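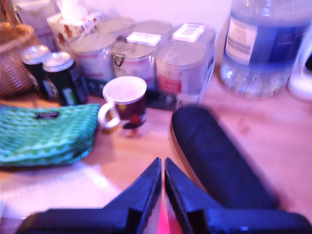
Zippered pouch in teal and green on a light wooden tabletop.

Leneck Patch Scheduler
by Moltelmont

Updates for Windows servers and desktops, installed when you said and in the order you said. We realize this does not sound like much to ask.

Overview | Features | Editions | Requirements | Release notes | Support

Overview

Leneck decides when your machines get patched and who gets told about it. It sits on one server in your network, keeps a list of every machine you've put in its care, and hands out updates in waves. If a wave goes badly, the next one doesn't start. If a machine is switched off, Leneck waits for it, writes down that it waited, and tries again when the machine comes back from wherever it went.

Most shops that come to us already have something that installs updates. Usually they have two somethings, plus a script written by a person who has since moved to Oregon. Leneck will work next to your existing update source. It doesn't want to replace the whole pile, and it will read from a standard update server or a plain file share full of installers. What it takes over is the calendar.

We built it after spending too many evenings with a spreadsheet called patch_plan_FINAL_v4. There was a tab for the servers nobody was allowed to touch in payroll week, a tab for the servers nobody remembered, and a tab colored red whose meaning had been lost. Leneck has a place for all of those, including the red ones.

Features

Waves
Put machines in groups and groups in waves. A typical setup has a test wave, a wave of patient people in the IT department, and then everybody else. You choose how long each wave has to sit quietly before the next may begin. The default is 18 hours, long enough for someone to open the accounting package and start yelling.

Blackout calendar
Mark the dates when nothing should change. Month end, enrollment, the annual audit, the afternoon the CEO demos something. Blackouts can cover a single machine or the entire company, and they win over everything else, including an administrator in a hurry. An override takes a second administrator's login. We've been asked to remove that step and we've said no, politely, several times.

Restart etiquette
Users see a restart notice they can put off. You set how many times. When the delays run out the notice gets bigger and loses its Later button, and it gives them enough warning to save their work. Servers restart in dependency order, so the database comes up before the thing that complains about the database.

Hold and release
Any update can be held by name, by vendor or by hunch. The hold stays until someone lifts it, and the reason you typed stays with it. Please type a reason. "Bad feeling" is accepted.

Rollback
If an update can be uninstalled, Leneck can uninstall it across a group in one go. If it can't be uninstalled, Leneck tells you before it goes on. Some updates are one-way streets and no scheduler can change that, whatever the brochure down the hall says. 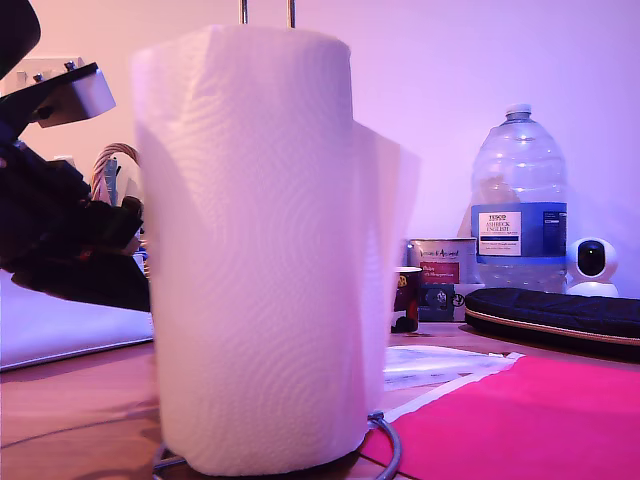
Firmware and drivers get handled separately, for the simple reason that they break things in more interesting ways. They are off by default. When you switch them on, they run in their own waves with their own quiet period, and Leneck will refuse to put a firmware update on a laptop that's running on battery. You can't override that one even with two logins.

Reports
There are 23 built-in reports. In our experience people use the one that shows which machines are behind, and the one their auditor asks for. Both are pinned to the top. The others are there if you have a rainy week, and everything exports to CSV for those who will be putting it back in a spreadsheet anyway.

Alerts
By email, or by webhook to whatever chat tool you're on this year. You get one message when a wave starts, one when it ends, and one if it stops early. You can turn on a message per machine. Customers do this, and then they write to support to learn how to turn it off. (Settings, Alerts, Detail, Summary only.)

Editions

Leneck comes in two editions, and both of them do everything described above.

Yordanov is the edition for a single site. One Leneck server, one database, as many as 257 managed machines. Yes, it's an odd number. The limit was meant to be 256, someone started counting at zero, and by the time we noticed there was a customer using the last seat. We let it stand.

Hasedano is for several sites or a larger count. It adds relay servers, so a branch office downloads an update once and shares it locally without pulling it over the same tired line for each desk. It also adds roles, so the person at the branch can patch the branch and can't patch headquarters. There's no machine limit in the software. Your hardware may have an opinion.

Moving from Yordanov to Hasedano is a license change and a service restart. Moving in the other direction works too, as long as you fit.

Licensing is yearly, per managed machine. A machine that has been retired in Leneck frees its seat the same day. Test labs don't count toward the total if they're marked as labs, and we trust you on that until you have a lab bigger than your company.

Requirements

Server: a currently supported version of Windows Server, physical or virtual. 10 GB of free disk for Leneck itself, plus room for the updates it keeps. The updates will need more than you think.

Database: the bundled one is fine for Yordanov. Hasedano wants a proper SQL Server instance, which may live on the same box if the box is up to it.

Agent: a small service on each managed machine. It needs outbound HTTPS to the Leneck server or a relay, and nothing inbound. It uses very little memory when idle and is idle most of the day, like the rest of us would be given the chance.

Not supported: Macs, Linux desktops, phones, the label printer. We get asked about the label printer more than you'd guess.

Release notes, current version

Released August 27, 2024.

Blackout dates can now repeat on the last business day of the month. This was the most requested change and we apologize to everyone who has been entering them by hand.

The restart notice no longer hides behind full-screen presentations and then claims it was seen.

Held updates can be sorted by age. The oldest hold on our own network was from May and carried the reason "ask Elvia." We asked Elvia. She'd forgotten too.

Fixed: the wave progress bar could reach the end and then go back a little.

Known issue: on machines with over 18 pending updates, the details pane takes a moment to open. A fix is coming in the next version. Patching those machines also helps.

Trial and support

The trial is the full Hasedano edition. It doesn't ask for a card number, and when it runs out the agents stop doing anything and can be removed from the console with one click. Your machines stay as they were, patched up to that point.

Support is by email and phone in both editions. Elvia Mendoza runs the support desk and reads the tickets herself before they're assigned, so include the log file the first time. It's in the Leneck folder under Logs, and the button marked Collect will zip it for you.

Request a trial | Get a quote | Download the admin guide (PDF)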